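Larnari simulation gallery, 21/03/2020

# Larnari: tidying tasks in simulation

Larnari is the planning and control stack we use for two-armed tidying. This page covers the board game and toy tasks. Everything on it is rendered in Suteo, our simulator, and the same code runs on the bench with only the driver layer changed.

A run is started from a scene file and a task file. The scene file lists the room, the furniture and the objects. The task file says which objects go where, in plain text, one line per object. Eleo, the perception module, gives each object a pose and a box size. The planner then picks an arm, a grasp and a path.

## Settings used

- Control loop: 50 Hz for the arms
- Planner time limit: 300 ms per request, after which the last good path is kept
- Grasp candidates: 150 per object, cut down to 30 after the collision check
- Seed: fixed per scene, written to the log header

Tumelo Lekota wrote the grasp ranking. It scores each candidate on finger clearance, distance from the object's centre and how far the wrist has to turn. Flat boxes used to come out badly because the widest faces were tried first, and the fingers can't open that far. The ranking now drops any face pair wider than the gripper before scoring. This made the log a lot shorter.

Arms are planned one after the other. The first arm's path is treated as a moving obstacle for the second, which is slow but easy to debug. A joint planner is on a branch and has not been merged.

## Views

A board game box in the gripper comes first, then a view of both arms at the table, with the right gripper closed on a yellow tennis ball beside the clear bin and the Skip-Bo box standing on the table top.

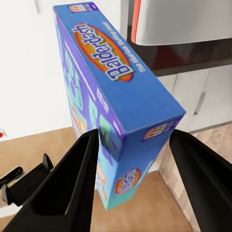 Balderdash box, held upright between the two black fingers. 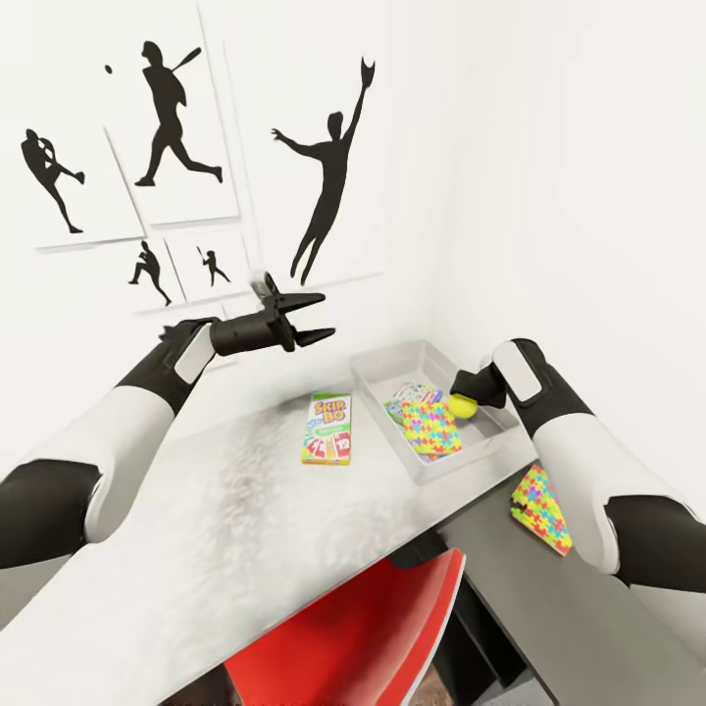 ## Known problems

Eleo mixes up objects with the same printed pattern. If two boxes share artwork, their labels can swap when one of them is hidden by an arm. The tracker keeps the old label for 30 frames, and after that it guesses. Setting `track_by_size` helps only when the boxes differ in size.

Clear plastic is handled by a special case. The depth model in Suteo returns clean values for it, so bin walls look better in simulation than they do on the bench. Use the Barroso noise profile if you want results that carry over. It is off by default and makes each run slower.

Release height over a bin is set by hand in the task file. Leave it blank and the planner uses the rim height plus 50 mm. That is too high for balls, so put in a lower value for those.

## Files

Scene files are in `scenes/tidy`, and task files sit beside them under the same name. Logs from before August use the old header and need the converter in `tools` before they can be replayed. Please send planner bugs with the log and the seed.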